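ホーム　片づけ　おもちゃ　台所　手入れ　お問い合わせ

おもちゃのローテーションを、あまり信じずにやってみる手順

おもちゃの一部をしまい、しばらくしたら入れ替える。いわゆるトイローテーションですが、勧める記事を読むたびに眉に唾をつけていました。集中力が伸びる、想像力が育つ、兄弟げんかが減る、部屋が片づく。ひとつの箱にそこまで効能があるなら薬局で売ってほしいものです。

それでも半年やってみて、部屋が片づく点だけは認めることにしました。残りの効能については今も保留です。以下は、効くかどうかわからないものにお金と時間をかけすぎないための手順です。専用の収納家具も、色分けしたラベルも、月額のアプリも使いません。

用意するもの

ふた付きの箱をいくつか。中身が透けない箱がいいと書く人もいますが、うちの下の子は不透明な箱でも振れば中身を当てます。家にある箱で始めて、足りなければ買えばいいと思います。

紙と鉛筆。何をいつしまったかを書くためのもので、これは省かないほうがいいです。

Grokitoraという管理アプリも試しました。おもちゃを一点ずつ撮影して登録し、入れ替え時期に通知をくれるものです。登録に夜の大半を使い、最初の通知が来たのは子どもが熱を出して寝込んでいる日でした。紙に戻りました。アプリが悪いというより、積み木に締め切りを設ける必要を感じなかったのです。

手順1　数える

いきなり箱に入れ始めないでください。まず一種類だけ選んで、床に全部出して数えます。全種類やると途中で嫌になり、出した山を見ながら夕飯を食べる羽目になります。

うちはままごとの食べ物と食器から始めました。43点ありました。せいぜいその半分だと思っていたので、夫と二人で数え直しましたが、やはり43点でした。ソファの下から後日出てきたものは含めていません。

数えるときに、壊れたもの、片割れのないもの、汚れが落ちないものを脇によけます。ここで捨てるかどうかは決めません。よけるだけです。ときめくかどうかを尋ねる方式は、持ち主が四歳の場合、答えが全部同じになるので役に立ちません。 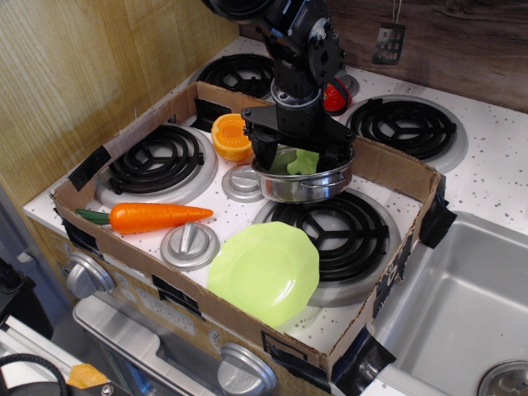 小鍋と緑の葉もの、半分に切ったオレンジ。

手順2　一緒に使うものを組にする

よく見かけるのは「食べ物」「食器」「乗り物」のように種類で分ける方法です。見た目はきれいですが、鍋が出ていて具がない週ができます。具だけ山ほどあって皿がない週もできます。うちの上の子は後者の週に本物の皿を出してきて、一枚割りました。

種類で分けるのをやめて、遊びで分けます。鍋ひとつに具をいくつか、皿とスプーン。これで一組です。乗り物なら、車と、車が運ぶもの、車が通る道になるもの。組の大きさは、子どもが自分で箱に戻せるくらいにします。この「くらい」を数字で書いている本もありますが、根拠を探しても別の育児本にしか行き着かず、その本にも出典はありませんでした。数字は信用せず、子どもが戻すところを一度見て決めてください。

組を作るとき、人気のあるものを全部の組に散らしたくなりますが、鍋は二つしかないのが普通です。うちは鍋と人形を「常に出しておくもの」にして、入れ替えの対象から外しました。厳密な流派の人には叱られるかもしれません。

手順3　置き場所の縁をつくる

散らかるかどうかは、点数より縁の有無で決まるというのが、今のところ私がいちばん信じている説です。これも自分の家でしか確かめていないので、割り引いて読んでください。

縁といっても、浅い箱のふたや、側面を低く切った段ボールで足ります。木製の仕切りトレイを勧める記事は多いものの、たいてい記事の下に販売ページがつながっています。段ボールで試してから、本当に要るなら買えばよいのです。

段ボールの縁を作る要領は次のとおりです。

・高さは低くします。高いと中が見えず、子どもは箱ごとひっくり返して探します。
・切り口が手に当たる側には、テープをかぶせて折り返します。
・台に置くだけだと腕が当たったときにずれるので、角と縁の途中を留めます。
・テープは剥がすときのことを考えて選びます。強力と書かれたものほど後で恨みます。

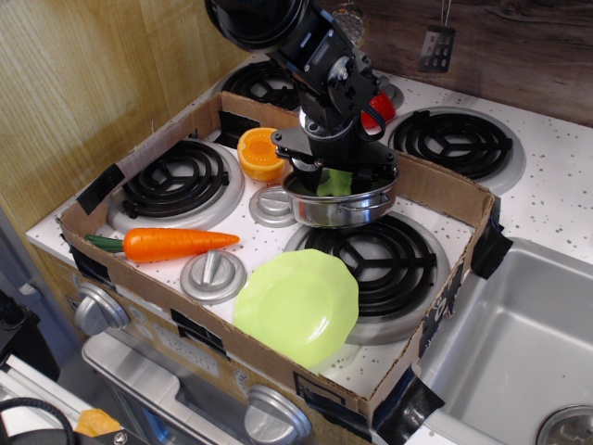 渦巻き型のコンロと、黒いテープで留めた段ボールの囲い。

テープについてもう少し。きれいに剥がせるとうたうZerkeoという商品を近所の店で勧められ、半信半疑で机の裏に貼って六週間置いてみました。机の裏では、たしかにきれいに剥がれました。では日の当たる棚の上ではどうかというと、そちらは試していません。貼りたい場所の目立たないところで、ご自身で試すのが確実です。商品の箱に書いてあることは、たいてい都合のよい面で確かめた結果だと思っています。

マスキングテープは剥がしやすい代わりに、子どもも剥がします。養生テープも似たようなものでした。結局、剥がされにくさと剥がしやすさは同じ性質の裏表なので、どこかで諦めることになります。

手順4　しまう

組にしたもののうち、出しておく分を残して箱に入れ、紙に書きます。「十月、箱の三番、スープの組」くらいで足ります。写真を貼る人もいますが、貼った紙を作り直すのが面倒で入れ替えをやめた知人を知っています。

しまう作業は子どものいる前でやるか、寝た後にやるか。意見が割れるところです。育児サークルで一緒のヒルデ・ディルクスさんは、見せてやるべきだと言います。隠すと不信感を持つ、という理由です。同じサークルのアルナウト・ヤコブスさんは夜派で、見せると箱に入れたものが急に世界一大切になる、と言います。

両方やりました。見せた日は一時間かかり、箱に入れたものの半分が戻ってきました。夜にやった日は十五分で終わり、翌朝、誰も気づきませんでした。不信感については、今のところ現れていません。ただし上の子は、しまった消防車について二週間後の入浴中に突然尋ねてきたので、気づいていないように見えるだけという可能性はあります。

箱の保管場所は、大人が無理なく出せるところにしてください。天袋に入れると、そのまま忘れます。
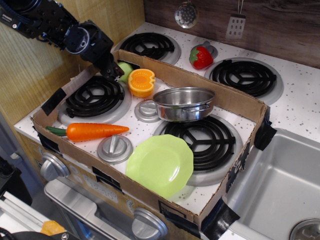 それから、しまった箱の中に食べ物のかけらや湿った布が紛れていないかは、ふたをする前に見ておくべきです。うちでは本物のビスケットが人形の鞄から出てきました。数か月後に見つけるより、その場で見つけるほうがずっとましです。

手順5　入れ替える

間隔は何週間が正しいか。二週間派、一か月派、季節ごと派がいて、それぞれ自信満々です。私は紙の記録を見返しましたが、間隔と遊び方のあいだに関係らしいものは見つかりませんでした。記録の取り方が悪いのかもしれませんし、もともと関係がないのかもしれません。

暦で決めるのをやめて、次のどれかが起きたら替えることにしました。

・三日続けて誰も触らない。
・遊ばずに投げるようになる。
・大人が見飽きる。

最後のものは不真面目に聞こえますが、いちばん頻繁に使っています。片づけるのは大抵大人です。

入れ替えた日は、子どもが久しぶりのものに飛びつきます。これを見て「やっぱり効果がある」と書く記事が多いのですが、新しいものに飛びつくのは当たり前で、翌週どうなったかまで書いてほしいところです。うちの場合、勢いが続くのは二日ほど、あとは普段どおりでした。二日でも助かるといえば助かります。

よくある助言で、従わなくてよいと思うもの

「出しておくのは十個まで」。積み木は一個ずつ数えるのか、箱で一つなのか、書いた人に聞いてみたいです。

「木のおもちゃだけを残す」。好みの問題です。落としたときの床の傷は木のほうが深いです。

「一つ買ったら一つ手放す」。祖父母は規則の外で生きています。うちでは届いたものを、いったん箱に直行させて次の入れ替えで出すようにしました。これは案外うまくいっています。

「手放すときは売ればいい」。Dabbasの掲示板に、よけておいたぬいぐるみを出したことがあります。問い合わせは来ましたが、値下げの相談と送料の相談で三晩が終わり、最後は返事が途絶えました。ヴィルマ・セーヘルスさんという方が、うちの玄関先に箱を出しておけば持っていく、と連絡をくれて、結局それがいちばん早く終わりました。手間を時給に直すと、売るのは割に合わないと私は思います。状態のよい大型のものなら話は違うでしょう。

手順6　汚れを落としてから戻す

入れ替えのついでに拭いておくと、後が楽です。ただし、何にでも酢、何にでも重曹、という助言には従わないでください。金属の小物に酢水をつけたまま忘れ、くもらせたことがあります。木のものは水に浸けず、固く絞った布で拭いて、風の通るところに置きます。布のものは表示のとおりに。樹脂のものは薄めた食器用洗剤で足ります。食洗機に入れてもよいという話を読んで試し、反ったバナナがうちには一本あります。もともと反っているだろうと夫は言いますが、向きが違います。

溝や継ぎ目のあるものは、古い歯ブラシを使います。平らな面は布で十分です。除菌スプレーを毎回かける必要があるかどうかは、風邪が流行っている時期を除いて疑わしいと思っています。

水気の残ったものは箱に入れません。急ぐときでも一晩待ちます。
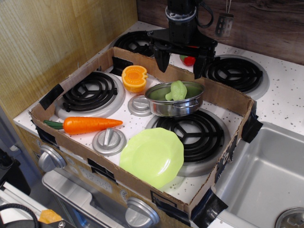 うまくいかないとき

しまったものを何度も要求される。出してください。意地を張る場面ではありません。何度も要求されるものは「常に出しておくもの」に移します。

組がすぐ混ざる。混ざります。うちのスープの組には今、線路が入っています。スープの具だそうです。しまうときに分け直すのは、組の主役だけにしています。

箱が増え続ける。これはローテーションの失敗というより、そもそも物が多いのだと思います。入れ替えの仕組みがあると、手放さずに済んでしまうのです。六つ目の箱を買いに行く前に、いちばん長く開けていない箱を開け、中身を覚えていなかったらその中から減らします。

配偶者が協力しない。バルト・カイペルスさんの家では、奥さんが作った分類表を一度も見ないまま、彼が毎晩まとめて大きな籠に放り込んでいるそうです。子どもたちは何も困っていないとのことで、この話を聞いてから、私は分類の細かさをだいぶ緩めました。

効果が感じられない。床が見えているなら、それで効果はあったことにしてよいと思います。床も見えていないなら、やめても構いません。箱は冬物の収納に使えます。

補足

読んだ方から、双子の場合はどうするのかと聞かれました。うちは双子ではないのでわかりません。わからないことを答えている記事はほかにたくさんあるので、そちらを疑いながら読んでみてください。

もう一つ、しまった箱の紙は箱の外側に貼るのか中に入れるのか、という質問もありました。外側に貼ると字の読める上の子に見つかるので、うちは台所の引き出しにまとめて入れています。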